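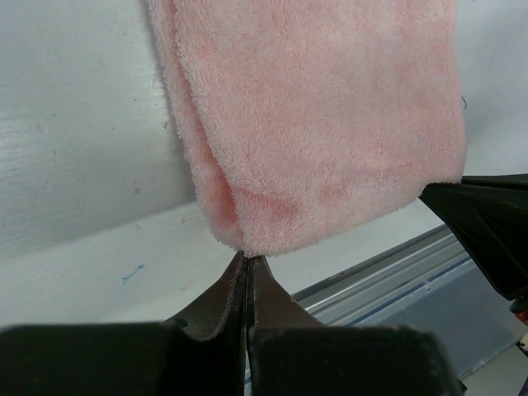 Re-routing the cables on the towel cell

January 24, 2025

The two-arm cell at the Clornonthorpe workshop has been folding towels since November, and until this month I had done very little to it apart from wiping the table. The counter stood at 3,718 folds when I finally shut it down for a proper service. I'm writing down what I did, mostly so I can find it again next time.

The reason for the stop was the left gripper. It kept missing the lower edge of the towel, or picking it up and dropping it halfway across. I assumed the fingertips were worn. They were fine, but there was a lot of lint packed in behind them, enough that the fingers were not closing all the way. Terry cloth sheds more than you'd think. I cleaned it out with a soft brush and then a strip of tape wrapped sticky side out around a coffee stirrer. Compressed air is faster, but it blows the lint up into the wrist and you meet it again later.

Both grippers got the same treatment. After that I checked the closing position with a single sheet of printer paper. If the paper slides out with the fingers shut, the zero is off. The right one held. The left one let go, so I ran the Buschmann zeroing routine on it, which took two tries because I forgot to take the paper out the first time.

While the power was off I went over the rail. The bolts on both mounting plates get a quarter turn check with the long key. Two on the left plate had backed off slightly. I put a paint pen line across each bolt head and onto the plate so I can see at a glance if they move again.
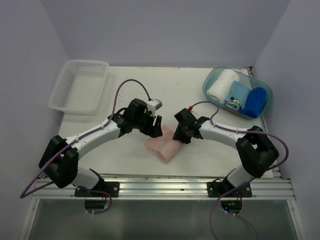
The cables took the rest of the afternoon. They are purple, they run along the white links, and I had tied them down too tightly the first time. When the wrist turned all the way over, the cable pulled at its plug, and that explains the dropouts I used to blame on the Tuno software. I cut the old ties and left a high loop at the gripper end before tying anything down again. The loop looks sloppy but it has to be that big. Move the arm by hand through its full reach before you trim the ties, with the power off, and watch the plug instead of the cable.

I left the ends hanging down past the rail for now. There is a cable tray coming from Norkach, ordered 3 weeks ago, and I would sooner wait for it than tape things to the table legs.

Test pieces after a service are always the pink towels. They are thick and show up well against the white table. I run the fold at half speed first and keep a hand near the stop button. Then I go to full speed and listen. A dry joint makes a faint tick on the way down, and the right shoulder still has one. It isn't bad enough to open up yet.

Still to do: grease for that shoulder, the cable tray, and a new brush, as the old one is now mostly lint.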